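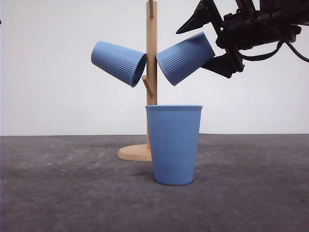
Two blue cups on the wooden mug tree at the Nurby workshop, with a third standing in front.

Lisov workshop gives up on china

The Nurby shared workshop in Lisov has retired its collection of china mugs and replaced them with light blue plastic cups, ending a run of breakages that had begun to cost more than the tea.

The workshop, which occupies a former grain store on Horobets Lane, lost 17 mugs in the year to April. Most met their end on the floor. One was found in a vice, and its owner has asked for the matter to be dropped, which was felt to be an unfortunate choice of words.

The new cups come with a wooden mug tree, bought to replace a shelf that sloped gently towards the sink. Members were sent a note explaining that cups should be hung up after washing and that the pegs are not for coats, tape or bicycle helmets. A second note went out the following morning about headphones.

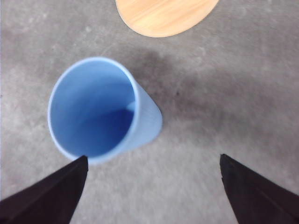
Opinion on the cups themselves is divided. Those in favour say they are light, cheap and unlikely to be missed. Those against say that tea tastes better out of something that can break, and that there is no handle on them, a point which the picture bears out and which has been raised at length by anyone who takes their coffee straight from the kettle. The workshop has promised to look into sleeves. It has also asked members not to make their own out of pipe lagging, having seen the first attempt.

There is some history to the row. The building dates from 1714 and has a long record of people putting drinks down in the wrong place. A ring on the old counting desk, now behind glass in the entrance, was for years shown to visitors as the mark of a merchant's seal. It was later agreed to be beer.

The money for the change came from a 500 pound tidying fund set up when the workshop leased its upper floor to Kilano, a small firm that restores clocks and is said to be very quiet. Cups and tree together used up only a little of it. The rest was meant for storage, and here the workshop may find that drinks were the easier half of the job.
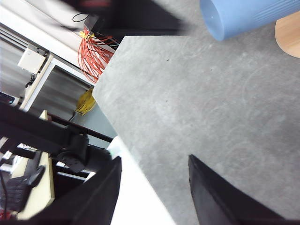

Cables are next on the list. Members have been invited to suggest a system, and the replies so far range from labelled hooks to a bonfire. It will need to be a generous system, to judge by the orange-red bundle draped down the wall in loose curves and the yellow coil further along, though a small yellow tie or label near the top of the orange ones suggests that somebody has made a start. Anyone who knows what a particular cable is for is asked to write it down before they leave for the summer. Anyone who doesn't know is asked not to guess, as happened with the extractor fan.

The surviving china mugs – there are 2, neither of them popular – will be kept in the office for visitors. One has a chip in the rim and the other advertises a garden centre that closed some time ago.

The mug tree will be reviewed in the autumn. Until then, members who find a cup anywhere other than on a peg are asked to rinse it and hang it up, even if it was somebody else's. Spoons are to be discussed separately.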